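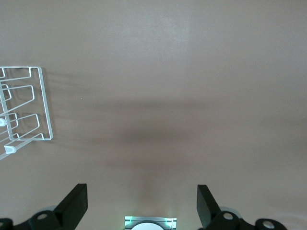

It'll be slow and you'll be bored by lunch, I was told when I said I was spending a day off at a robot open day. Start with that line, let people laugh, then say I stayed until they were stacking the chairs.

Who has seen a robot arm work from close up? Hands. (At the last talk it was hardly anyone.)

The visit: June 2025, the Garkik open day in Cistville. They had 443 sign-ups and let 239 of us in, in small groups, with 16 minutes per group at each stop. I went around the Flastano stop twice because the group after mine had a gap. Very glad I did!

Say what Flastano is in one breath: household chores with two arms, run by Garkik out of the Tesfamariam building. Dish racks are a big part of it. I expected something with sparks and fences, and I got a kitchen item and a table, and I loved it.

Slow down for this bit. Why a wire rack is hard:
– Thin wires. White wire on a pale table can be tough for a camera to pick out, and the shadows of the wires can look a lot like more wires.
– Slots are narrow, so a plate that comes in at a small tilt catches on the way down.
– A rack is light. Bump it and it moves, and now every slot is somewhere else.
Ask the room how they'd put a plate in with two flat fingers and no feeling in the tips. Let them try it with the coaster and the pencils from my bag.

Next slide. 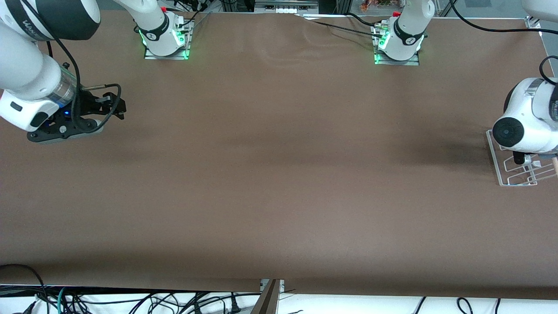
Two arms change the job completely. One can steady the rack while the other does the placing, or one can pass a thing across to the other. We do this at the sink every night without thinking, and I have been watching my own hands ever since.

The run I saw: first try, the plate went in crooked and the operator stopped it. Second try was clean, and the whole group clapped – grown people clapping for a plate. I was one of them. Don't rush past the first try, it's the better story. The operator let a girl in our group guess what went wrong, and she said the rack had slid. She was right.

Questions I got last time, keep answers short:
Is it fast? No. The run I timed on my phone took 15 seconds for one plate, and I could beat that half asleep.
Can you buy one? They weren't selling anything that day, and I didn't ask about later.
Is it safe to stand near? We stayed behind a line on the floor and the staff were strict about it.
Can we go? There's another open day in July, sign-up sheet is by the coffee.

If time is short, skip the coaster game. Give the pencils back to the front desk.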